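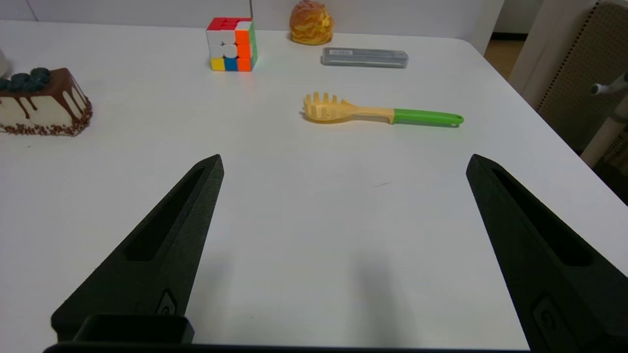 *Sheet 414, view 1. Pasta server in the middle distance, cube and cream puff toward the back of the table, gray case at right.*

# Woslow Loan Set: Table Objects, Sheet 414

Compiled by Benoît Leclerc. Last revised July 16, 2024.

Sheet 414 covers small objects from the Woslow loan set, shown on the white table. The set is lent out for still life classes, sorting exercises and color work. Catalog photos of single objects on gray card remain in the main binder and are not repeated on this page.

Positions on the table have no meaning for the loan. Objects are packed by type and leave the store in lidded trays. Colors on screen vary with the monitor, and the painted sample cards in the binder take priority wherever an exact match matters.

## Pasta server

Kitchen group, utensils. Pale yellow plastic head with a row of short prongs, bright green handle, hanging hole at the end of the handle. The two colors make it one of the more requested utensils in the set. In color classes it is normally paired with a plain neutral object so that the green can be read separately from the yellow.

The server is a display and handling object. It has been out on loan for a long time and is not to be used with food, even after washing. Wash by hand in lukewarm water with a drop of dish soap, rinse, and dry with a lint-free cloth. Do not hang it by the hole for storage; it goes flat in the utensil tray with the head at the wide end.

Drawing notes from the June classes: the head gives beginners trouble when the server lies sideways, as the prongs overlap at low viewing angles. Start with the handle as a straight axis, mark the collar where head and handle join, then block in the head as a single oval. Prongs go in last. From directly overhead the prongs foreshorten to almost nothing and the exercise loses its point.

View 2 has the same server with its cream-colored collar readable between head and handle. The small hole in the scoop can be made out as well. At right, the gray case reads as translucent and the label strip on it is faint. The label text cannot be read at this size; the inventory number is in the binder.
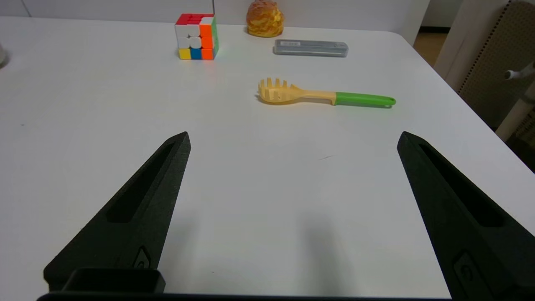

## Cube, cream puff and gray case

**Rubik's cube.** Games group. Lent unsolved. Borrowers may turn it, and it does not need to come back in the pattern it left with. Check on return that all stickers are present and that no corner lifts under a fingernail. If one does, note it on the return slip and leave it alone; glue is applied at the store. For perspective classes, place the cube with one edge toward the viewer so that two side faces and the top all show. For color classes, a mixed cube is more useful than a solved one, as each face then carries several hues in equal areas.

**Cream puff.** Pastry group. Golden, with a crackled crust of the craquelin type. The crackle is the reason it was added to the set: it gives a rough, irregular surface to compare with the smooth and hard-edged objects. Side lighting brings the texture up. Under flat overhead light it reads as a plain round bun, and students tend to draw it as one. It takes the shallow round tray insert, lined with tissue. Do not stack anything on it.

**Gray case.** Desk group. Flat, rectangular, of the kind used for pencils or eyeglasses. Lent empty. The case serves as a neutral in color layouts and as a low flat form in arrangements that have too many tall ones. Leave the label in place. Wipe with a dry cloth only, as spray cleaner leaves streaks on the lid that show under a lamp.

## Berry slice

The slice is entered under novelty forms. It has the outline of a slice of pizza and the color of chocolate, with dark blue toppings that resemble blueberries. The entry was moved out of the pizza drawer after repeated requests from borrowers who wanted savory shapes only and received this one with them. Its card now sits between pastry and fruit, with a cross-reference in both.

For drawing, treat it as a triangle with a slightly curved top and a rounded point. The berries follow an inverted triangle of their own inside it, and getting the spacing of the top row right settles the rest. For tonal studies it is demanding: brown and slate blue sit close together in value, and many first attempts come out as one dark mass. A lamp placed to the side helps to separate the glossy brown from the matte berries. 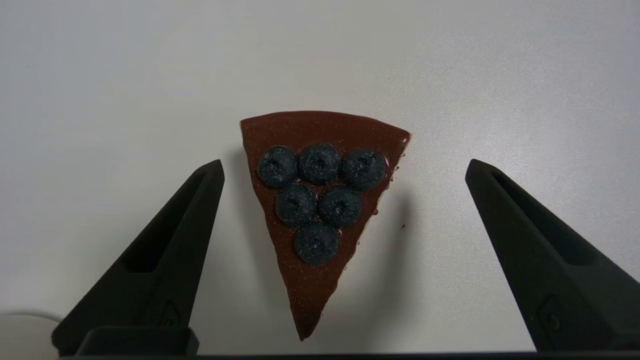

*Sheet 414, view 3. Berry slice, point toward the viewer. The lower part carries no toppings. A paler layer shows along the lower left side.*

Condition, berry slice: the border on the right side is thin and uneven. This is entered on the card as a feature of the piece and should not be reported as damage. The same goes for the fine light flecks across the brown surface. Report only new chips, dents or loose toppings. Handle by the two long sides and keep thumbs off the glossy area, where prints show.

## Lighting for borrowed sets

The store recommends a single lamp at 30 degrees above the tabletop, placed to the left for right-handed groups. On a white table this gives one readable shadow per object. With two lamps the shadows cross, and low objects such as the gray case begin to lose their edges. Set room light to 700 lux or lower if the lamp is to have any visible effect.

White paper may be used over a colored table. Tape it at the corners and pull it flat, as a ridge under the pasta server will make it rock.

## Booking and return

- Loans are made by sheet. Single objects can be taken from sheet 414 if no full booking overlaps.
- The loan period is 2 weeks, with one extension on request.
- Trays marked Vulton are for kitchen and desk objects. Trays marked Brestuso have the deeper inserts and are for pastry, fruit and novelty forms.
- Return slips go in the lid pocket, filled in for every object, including those left in the tray.
- Cleaning cloths are supplied and come back with the set.

Related sheets: Maillard series (baked goods, single views), utensil tray index, color card list. Corrections to this page go to Benoît Leclerc at the Woslow store, with the sheet number in the subject line.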